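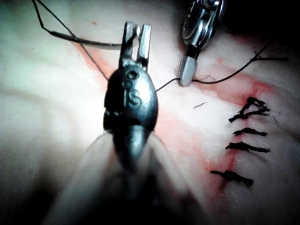 Suture held between the jaws of a surgical instrument.

Looking after your stitches at home

The minor procedures clinic at Moncrieff Health Center saw 3479 patients last year, and a good share of them went home with stitches. The nurses' desk gets the same few calls week after week, so we asked Tahira Bhutto, who runs the aftercare line, to go over the usual advice. The sheet you were given when you left comes first. If it says something different from what you read here, follow the sheet.

The first couple of days

Leave the dressing alone for the time written on your sheet. After that most people can shower, but keep it short and pat the skin dry with a clean towel. No baths, pools or hot tubs until the stitches are out or the wound has closed. A little soreness and some pink skin along the edges are common. Wash your hands before you touch the dressing, every time.

Some stitches dissolve and some have to be taken out. If you don't know which kind you have, call us and we will look it up in your chart. Please don't cut or pull at a loose end – we can trim it for you in a few minutes.

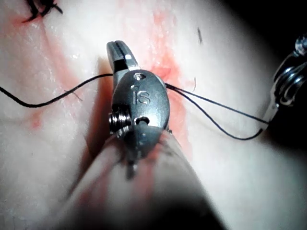
When to call

Call the same day if the skin around the wound is getting redder, hotter or more swollen, if there is pus or a bad smell, if you have a fever, or if the edges have come apart. For bleeding, press firmly with a clean cloth and keep pressing for a full ten minutes without lifting it to check. If it still hasn't stopped, go to the emergency room.

Getting them out

Stitches on the face usually come out sooner than those on the hands, knees or back. Your date should be on the sheet. Removal takes place in Room 19, down the hall from the lab at the Gurnlow Street entrance.

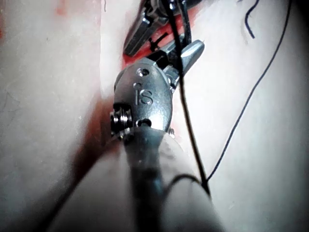 You don't need to bring anything, though a loose shirt or shorts will help if the wound is on an arm or leg. There is no extra charge for removal if we put the stitches in. If they were put in somewhere else, bring your paperwork and check in at the front desk first.

Starting in October, the aftercare line will be open until 7 p.m. Dial the main clinic number and ask for extension 31. Parking in the Tasanow lot is free for patients with a removal appointment; have your ticket stamped on the way out.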